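Arm drops or pinches block at basket, wrist camera loses red
Status: open
Opened by: Tharun Pisharody
Also on this ticket: Kazue Kobori, Špela Krasniqi
Where: shared workshop, white table
Arm: home build, Drikora wrist board, Gashi servos, Nasten pick script

Tharun, September, first entry

Symptom: the pick script finds the red block fine on the bare table. Put the same block in the basket and it either refuses to start the pick or closes the fingers above the rim. The log says "target lost" and then the arm goes back to its parking pose as if all is well.

The answer on the Nasten help page is to raise the color threshold and run the calibration again. I did both. I don't believe in either of them. Calibration has been the answer to every ticket I have read there, and half of those tickets were closed by the person giving up.

What I know so far:
Servo power is fine, measured at the board under load.
Both fingers open and close when I drive them by hand from the console.
The wrist camera gives a picture at all times, so the cable is not dead.
The error comes while the arm is still traveling, well before it is over the block.

That last one bothers me. I pulled what the wrist camera had during travel and went through it slowly.

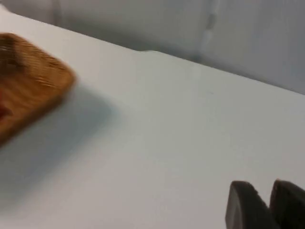 Špela says the script takes one color reading when the move is reported as done. I would like to know who reports it as done. The servos say they have arrived when they have been told the last position, and I don't see anything in the code that checks whether they got there. If it reads the color while still moving, it gets smear, and a sliver of red at the border is going to fail the size check every time.

Kazue, reply

Before you rewrite anything, please put a wait after the move. Try 60 ms and then try 323, which is the value Mirjana Matić left in the old script with no comment. She must have had a reason for such an odd number.

Tharun

Or she typed it with her elbow. Tried both.

60 ms: no change that I can see. Target lost on most runs.
323 ms: better. It found red on 6 of 7 runs. The one that failed gave the same message as before.

I am not calling that a fix. Seven runs is nothing, and I had the lamp in a different place from yesterday. Also a fixed wait means that when we swap in the heavier gripper we get to have this same conversation over again.

Špela, reply

The wait is fine for now. Can we close this and open a new one for the fingers stopping above the rim? They are separate faults.

Tharun

Are they? I would like somebody to show me that before I split it. If the block position comes from a smeared reading, the height could be wrong for the same reason. The script guesses distance from how big the red area looks. A thin slice of red looks small, small means far away, and then I'd expect it to go too low, so I admit that doesn't match what the fingers do. Unless the brown of the weave is being counted in with the red. The threshold is loose enough for that after I "raised" it the way the help page told me to. I put it back to the old value this afternoon.

Kazue also thinks the shadow beside the basket may be read as an edge. Possible. I don't see how a gray patch gets past a color filter, but I've been wrong on this arm before. We checked the setup from the fixed camera to have something that holds still to compare against.
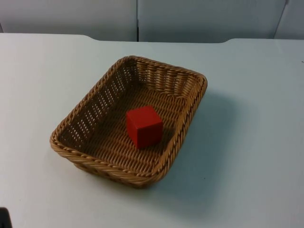 The next test is to leave the block where it is and change one thing at a time. Order:

1. Old threshold, 323 wait, lamp left alone.
2. Same, with the Tetine diffuser clipped over the lamp.
3. Same as 1, with the distance guess switched off and the height typed in by hand.

If 3 works and 1 doesn't, Špela is right and I'll split the ticket. If 1 and 3 both fail, then the position itself is bad and I want to look at the joint feedback, wait or no wait.

Kazue, reply

Add a run with something gray under the block so the weave isn't behind it. A bit of card would do.

Tharun

OK, that goes in as number 4. I don't expect much from it.

Later, 7 pm. Got through test 1 only. Red was found each time, and the fingers still closed too high. So the wait helps with "target lost" and does nothing at all for the height – one point for Špela. I'm leaving this open until 3 is done. Please don't update the Nasten script in the meantime, I want the same version for all four tests.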